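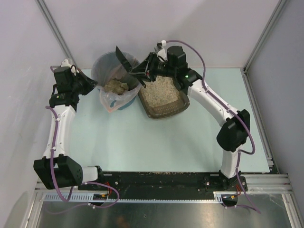
Handovers, and why we keep going on about them

If you have been reading this newsletter for any length of time you will know that we have a bit of a thing about handovers, and I make no apology for coming back to the subject now that the autumn planning season is upon us (and the biscuits in the Clidivgate office are disappearing at an alarming rate, always a sure sign).

We spent a good part of the summer with Wamard, a family-run distributor of catering supplies with 98 staff across 3 sites. They came to us wanting help with late orders, and they had already made up their minds that the warehouse was the trouble. The warehouse, I should say, had made up its mind that the trouble was sales. It was all perfectly friendly, but you could tell the conversation had been had a good many times before!

So we did what we usually do, and followed an order on foot. We took one ordinary order from the moment the customer rang up, and walked it from desk to desk, asking each person what they did with it and who they gave it to next. Then we did the same with another, and another, until we had followed 30 of them. It is slow work and you drink a great deal of tea, but I have never found a better way of learning how a business runs.

Of those 30 orders, 23 had sat waiting at the same spot, between the credit check and the picking list. Accounts believed that once they had ticked the box the order went through by itself. The warehouse believed that accounts would send a note. For the older customers somebody usually did send one, out of habit, and for the newer ones it depended rather on who was in that morning.

The cure was a dull one, I am pleased to say. Accounts now release orders twice a day, at set times, and one named person in the warehouse confirms that they have arrived. There was some talk of buying a new system, and there may well be a case for that in April when the budget comes round again, but we suggested living with the new routine for a while first, so that everyone knows what they would want a system to do.

If you fancy trying this at your own place, pick an order or a complaint or a new starter's paperwork, whatever you have most of, and walk it through yourself. Do take a notebook, and do ask people what happens when they are on holiday, as the answers to that one are often the most useful of the lot.

Our next open morning on the subject is on October 8, 2026, at the Kakakhel rooms, with coffee from half past nine. Places are free to clients and their guests, and a reply to this newsletter is all we need to put your name down.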